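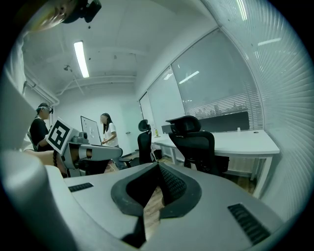

The office, with the ceiling light on.

Jun 28, 2022
By Siham Erraji

Kurnbridge School Farm is a working smallholding run for pupils aged 11 to 18. We keep livestock on the edge of the town and teach animal care, land management and basic veterinary science. Pupils come to us from their own schools for one or two days a week, and spend the rest of the week in ordinary lessons.

The farm opened with a pair of goats and a borrowed tractor. Darcy Lapointe was then teaching biology at a school across the river and wanted somewhere her classes could see animals that were not in a textbook. The council let her have the lower field for one summer. She asked for it again the year after, and the arrangement was made permanent when the Zacharias family gave up the land next to it and offered us the lease on the barn.

We now have 167 pupils on the roll. Most are working towards a certificate in animal care, which takes two years. Others come for a single term, often because their school thinks outdoor work would suit them better than a full timetable. We do not ask for any experience. A good many of our pupils have never touched an animal larger than a dog when they start, and the first few weeks are spent on simple things like how to walk up to a sheep, how to shut a gate properly and how to wash your boots.

The livestock changes through the year. At the moment we have 17 sheep, a small herd of Dexter cattle, four pigs, the goats and some 100 hens. The hens are the pupils' own business. They collect and sort the eggs, keep the accounts and sell to parents and neighbours from a table by the front gate. Last year the egg money came to £3350 and the pupils voted to spend it on a new weighing crate for the sheep. The old one had a door that would not latch.

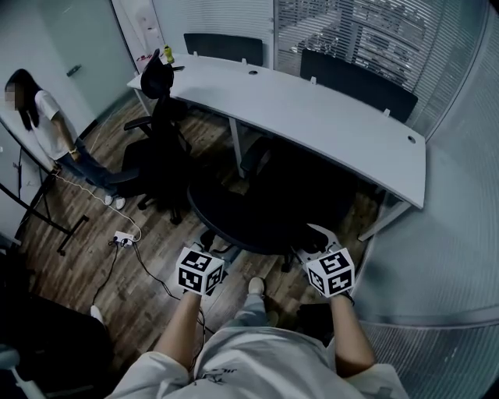
Animals do get out from time to time. Our fences are checked every morning before the cattle are moved, and the perimeter along Liven Road was replaced in May after two heifers found a gap behind the water trough. They were brought back within the hour and no harm was done, apart from to a neighbour's beans. If you see one of our animals outside the farm, please ring the main number and keep well back. Please do not try to drive it home yourself, and keep dogs on a lead.

Our staff

Darcy Lapointe is head of the farm and still teaches the older biology group.

Colton Petrenko is the stock manager. He came to us from a dairy farm and is in charge of feeding, breeding and the lambing rota. Pupils who want to help with lambing should put their names down with him before the end of the autumn term - places go quickly and a signed form from home is needed.

Ximena Herrera teaches the animal care certificate. She trained as a veterinary nurse and runs the small animal room, where we keep rabbits, guinea pigs and a very old tortoise called Grevent. The tortoise was left to us by a former governor and is thought to be older than anyone on the staff.

Danai Tsakiris looks after pupil welfare and is the first person to speak to about attendance, transport or anything that is worrying you at home or at school.

I run the office and deal with admissions, letters and the telephone. I also write the newsletter, so corrections should come to me.

How the day works

Pupils arrive at half past eight and change into overalls, which we supply. Boots we do not supply, although there is a box of spare pairs in the porch. The morning is spent on feeding, mucking out and health checks. Lessons are after break and run until lunch. In the afternoon there is practical work, which may be fencing, hedging, handling or time in the vegetable beds, depending on the weather and what needs doing.

Lunch is cooked on site and there is always a vegetarian dish. Tell us about allergies when you fill in the admission form, including allergies to hay, feathers or fur. These do not always rule a pupil out, but we need to know.

Visiting

Families are welcome to look round during term time by appointment. We are not an open farm and cannot take people who turn up at the gate, mainly on account of the cattle. Wear old clothes. The yard is concrete but the track to the lower field is not, and it stays muddy well into spring.

Applications for a place are made through the pupil's own school. If the school has not used us before, ask them to contact the office and I will send the forms.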